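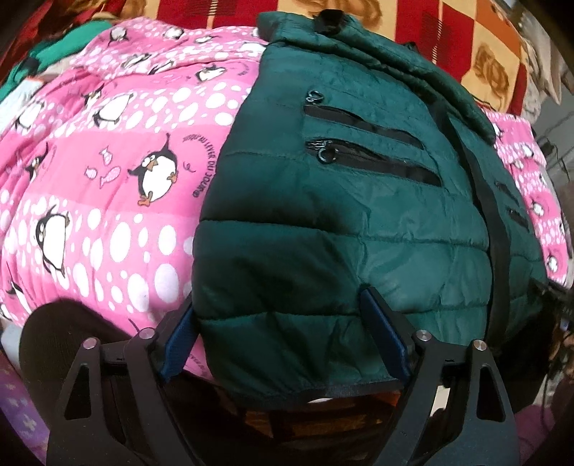

Puffer jacket, penguin fabric, gripper. Thursday's job.

Right, quick one as I've got to be out the door by 7. A few people asked what our rules are for handheld gripper work on clothes, after Wanda Ridgeway's talk. There's a proper document at Vidmar but it's long and half of it is about insurance. So, the ones I really use.

Don't tidy first. Biggest one. If the jacket is on top of the pink stuff and that's on top of a patchwork blanket, leave it. People's homes look like that. Nipon used to smooth everything flat before he started and we binned a whole week in March because of it.

Zips. Puffers are a pain, shiny shell, puffy panels, and then a ring pull sat right where you want to grab. Rule is cloth first, metal second. Never pinch a pull and the fabric together, you get a lovely snag and an angry email. Pick a fold or a seam instead. Yes even if the big ring is right there asking for it.

Both fingers in view before you close. Both! If you've lost one behind a sleeve, back off and come in again. Clementina wanted this one written in red and she's probably right.

Wipe the pads. Every 9 goes, we say. I do it when I remeber. Fluff gets on them and your grip goes funny and then you squeeze harder, and squeezing harder is how you kill stitching.

Slow near hems. Not much to add.

Writing on fabric: this one's got French on it, part of it looks like "jusqu'au lever du jour", round by the penguin. Printed words are fine to keep. Names, adresses, school labels are not, stop and turn the thing over.

Log the bad ones too. A dropped jacket is a result. We argued over this for ages at Wasatitz and I still get people quietly deleting theirs. Please don't.

Stop after 2000 in a run. Wrists. I'm not joking, Leonilde had a strap on for 6 weeks.

Think there was one about cables as well, will look it up. Comments open, back tonight.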